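Home | Course outline | Handouts | Lab booking | Contact
Print this page | E-mail this page

Robotic Suturing Laboratory
Handout 4: Rules for safe and repeatable bench work

Please read this handout before the Tuesday session. It replaces the two pages given out in March, which had a mistake in the section on stop conditions.

1. Why the bench has rules

In the first weeks many students ask why a practice station needs written rules when there is no patient. My answer is that a habit learned on the bench goes with you to the next place. The station also stores data that other groups will use. The Clonano archive now holds 1196 suturing records, and 73 of them had to be set aside since last year. In most of these cases the needle work was good, but the pad number or the operator code was missing.

The rules below follow the Tredus bench guide, with small changes for our room. Where the guide says "shall", you must do it. Where it says "should", you may do otherwise, but write the reason in the log.

2. Preparing the pad

2.1 A practice pad may be used again as long as the new stitch line is clear of the old ones. Leave the earlier stitches in place. To pull them out tears the surface and makes the pad weaker.

2.2 Loose thread pieces shall be removed before recording begins, and again when they collect near the working line. A piece of old thread is easily taken for the live one, by the operator and also by the software.

2.3 Check the light from the viewpoint of each camera. A lamp that is good for the eye can be too strong for a camera close to the pad.
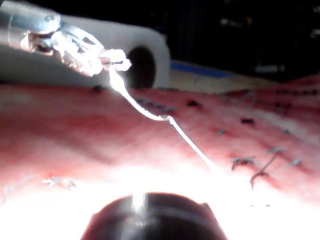 Figure 4.1. White suture held in the jaws above a used practice pad. Dark marks from earlier stitches remain on the surface.

3. Handling the thread

3.1 Take the thread with the tips of the jaws and keep the tips in sight. If glare covers the tips, stop and correct the light first.

3.2 Leave slack between the grasper and the tissue until you are ready to tighten. The arm doesn't feel the thread in the way your fingers do, and in our setup you receive no force signal at the handle.

3.3 Do not drag thread over a finished stitch.

3.4 The speed limit for the tool tip during thread work is 25 millimeters per second. It is set in the Wement controller and students shall not change it. If you think the limit is too low for your task, speak with the instructor before the session, not during it.

4. Working near a wound line

4.1 Before each new bite, the operator shall open the jaws clear of the tissue and look at the whole line.

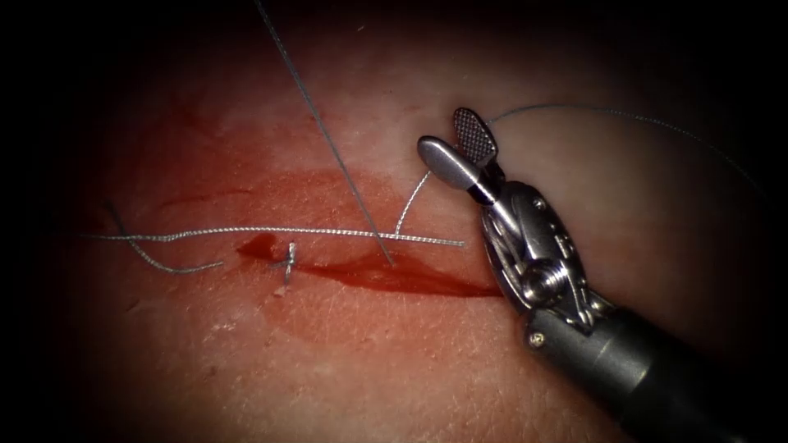
At this pause, the operator says aloud which strand will be taken next, and the second person at the station confirms it. With several strands of the same color crossing each other, it is very easy to follow the wrong one. If the two persons do not agree, the arm stays where it is until they do.

4.2 Red fluid on the surface shall not hide the entry point of the stitch. Wipe when necessary and note it in the log.

4.3 A completed stitch is not to be used as a handle for moving the tissue.

5. Stop conditions

Stop the arm at once when:
- the jaws leave the view of the fixed camera
- the thread is caught at the wrist of the instrument
- any person puts a hand inside the marked area
- the Um viewer shows a frozen picture, even for a moment

After a stop, only the person who pressed the button may release it. The old handout said "either person". That was the mistake, please cross it out.

6. Instrument life and the log

Each instrument is counted by jaw closings. At 2000 closings it goes back for inspection, even when it seems to work well. Copy the number from the controller at the start and at the end of your session. Write also the pad number, the type of thread and every stop with its cause. "Problem with thread" is too short. "Thread caught at wrist, cut and removed" is enough.

For next time: read section 5 of the Tredus guide and bring one stop condition which you think is missing from our list.

Print this page | E-mail this page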